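Home Explore Notifications Messages Lists Bookmarks Profile More

Harms Bench Notes
@harmsbench · 25th November

1/ Thread on blue bins. We rebuilt the parts flow in the Drillow workshop this fall, and the storage side took longer than the benches did. Posting the decisions for anyone laying out a small assembly and rework area.

2/ Starting point: 239 part numbers, four different bin footprints, two of them discontinued. Nothing nested with anything else. Shelf heights had been set for the tallest bin, so every other level wasted space above the short ones.

3/ First decision was one color. Blue, all sizes. Color coding by part family sounds good until a family splits and you have to swap bins to keep the code honest. The label carries the information. The bin carries the parts.

4/ Second decision was two sizes. Large bins live at the line, small bins live on the shelving. A part moves from small to large once, when a job is kitted. It does not move back until the job closes.

5/ Layout: large bins beside the roller track, steel rail frame overhead, shelving behind on the open floor.

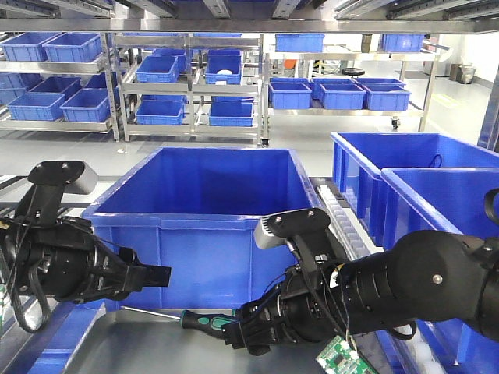 Line side at Drillow. Large bins and roller track in front, small bins on the shelving behind.

6/ On the roller track. We priced a powered belt from Skornell and dropped it. Our loads are light and the runs are short. A gravity or push track has no drive to service and you can stop a bin with one hand.

7/ Roller pitch matters more than roller diameter for this. Rule we use: at least three rollers under the shortest container at all times. With fewer than three the container tips into the gap and the small parts all migrate to one end.

8/ Ribbed walls on the large bins. Ribs add stiffness, and they also eat label space. A flat adhesive label across ribs lifts at the corners within a month. We use a clip-on holder on the rim and accept that it gets knocked off now and then.

9/ The rim is the thing to check when buying. A thin rim flexes when you lift a full bin by one side. Press on the middle of the long edge with your thumb. If it bows visibly with the bin empty, leave it at the store.

10/ Shelving: metal, open on all sides, no back panels. Back panels collect dust and hide whatever falls behind. At least one unit should be on casters so that you can get behind the others with a broom. Ours gets moved more than I expected.

11/ Two or three bins per level, no more. We tried four per level in May and people started pulling the wrong one. Wider gaps also let you read the label from the track without walking over.

12/ Hand tools were the other problem. A screwdriver left in a parts bin will travel with that bin, and you find it two jobs later. We had 7 screwdrivers go missing from the rework position in one quarter. Six came back in bins.
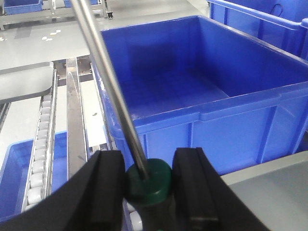
13/ So the rule at the line is that tools never go in a blue bin, including for a minute, including when the bin is empty. An empty bin is the worst case. It looks like free table space and it is the next one to leave.

14/ We also went to long-shaft drivers for rework. The extra reach clears a bin wall or a connector without tilting the board. The tradeoff is wobble at the tip. For small screws I start with the long driver and finish with a short one on a torque setting.

15/ Driver handles: pick anything that isn't bin blue. Green is fine. All-black handles disappear on a dark mat. We had a set of blue ones and they went to the maintenance cart.

16/ Circuit boards do not go in the large bins loose. Dividers or antistatic bags, always. A bare board on a bin floor gets scraped by whatever lands on it next, and connectors take the hit first.

17/ Cleaning: wipe the bins out between jobs, inside floor and front corners. Scuffs are cosmetic. Cracks at a corner are not, and the bin gets pulled the same day. We have pulled two so far.

18/ Numbers since the change. Average kitting time per job went from 46 minutes to 31. Miscounts are down, but I don't have a clean baseline for those and won't quote a figure. Next check is after 1000 jobs.

19/ Still open: lids. Gremis makes one that fits our large size, but it sits proud of the rim and the stack gets unstable above two. Trying a flat sheet cut to size first.

20/ Also open: whether the small bins need a front cutout. Faster to pick from, easier to overfill. Currently leaning no. If you've run both on the same shelving, reply with the shelf spacing you used.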